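**Thursday, 8:40 am, hiring funnel notebook**

Coffee in hand, so let me get last night's job-ad run down before I forget what I did (again!). The question is still the one we started with in May: do restaurant and pub listings that spell out the shift pattern in the first two lines pull in more finished applications than the ones that save it for the bottom? I've been calling the two templates Corach (shifts first) and Tasetti (shifts last), mostly so I'd stop mixing up "A" and "B" in the spreadsheet.

We had 3,533 views across both, and I threw out the repeat visits, which left 3,301. Of those, 1,670 landed on Corach, so the split is nice and close to even and I'm happy with it. The part I'm less happy with is the application form. It asks for weekend availability twice, once as a checkbox and once as a free text box, and people very reasonably fill in one and skip the other. I've got 47 forms sitting in the "incomplete" pile for that and nothing else.

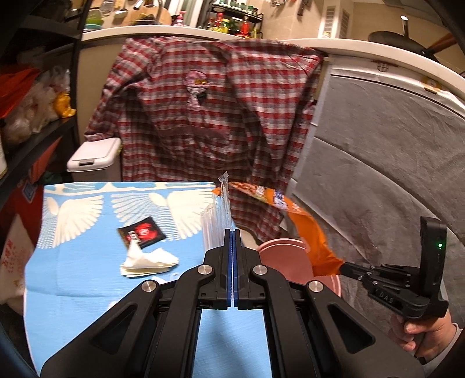
My feeling is we should count those 47 as finished, because anyone reading them would know perfectly well when the person can work. I'd like a second opinion before I touch the totals, though, so for now they stay where they are and I've flagged them in yellow.

Other bits, while I think of it:

- Mondal listing (line cook) still shows the old hourly rate. Fix before the next run.
- Pultden wants "host/server" as one job title. I'd keep them apart, the search filter gets muddled otherwise.
- Check whether the phone version hides the shift table. I looked at it on my own phone and had to scroll sideways, ugh.

Rerun tonight with the double question taken out of both templates, same ad text, same closing time.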